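Clegg Statehouse Tracker, annual plan: a review

I signed up for the Clegg tracker in September, ahead of the short session, after a friend in our county gun owners' group forwarded me one of its alerts. The pitch is simple. You pick your state, you pick "firearms," and it tells you when a bill moves. It costs $80 a year. The legislature's own website costs nothing, so I went in wanting to know what the money buys.

Speed, a little. Alerts on committee hearings reached me before the state's own email did, most of the time. For a permit bill I was following, Clegg had the amended text up by 4:20 in the afternoon and the official page caught up that evening. If you drive in to testify, that matters. If you mostly call your senator's office, I doubt it does.

The filtering is where I got annoyed. Over the session it flagged 155 bills for me. By my own read, 29 of them had anything to do with owning, carrying or buying a gun. The rest were hunting license fees, a nail gun safety rule for state contractors, and a long run of budget bills that mention the state police somewhere in the back. There's a "strict" setting, which cut the pile down and also dropped a storage bill I very much wanted to see. I went back to the loose setting and did the sorting myself.

Then there are the scorecards. Every lawmaker gets a grade, and the help page says grades are "based on recorded votes." Fine, but which ones? My own representative has a B. He was absent for two of the votes I cared about, and I can't find out whether an absence counts against him. I wrote to support and got a polite note from Renu Bajpai saying the weighting is under review. That was 20 days ago. I wouldn't put one of those grades on a flyer.

The roll call pages are good – easily the best part. Names, votes, amendments, all on one screen, and you can print it without ads. The phone app signs you out constantly.

I compared it with Grakero, which covers fewer states and has no grades. It's plainer and slower, and I trust it more. I haven't decided about renewing. At half the price I'd stop grumbling.

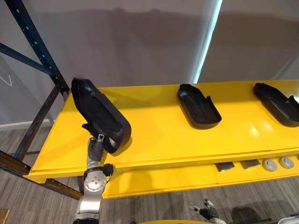 Can I share one Clegg subscription with my whole club?

The annual plan covers a single login, so each member who wants alerts needs a separate account. Printed roll call pages can be handed out at meetings.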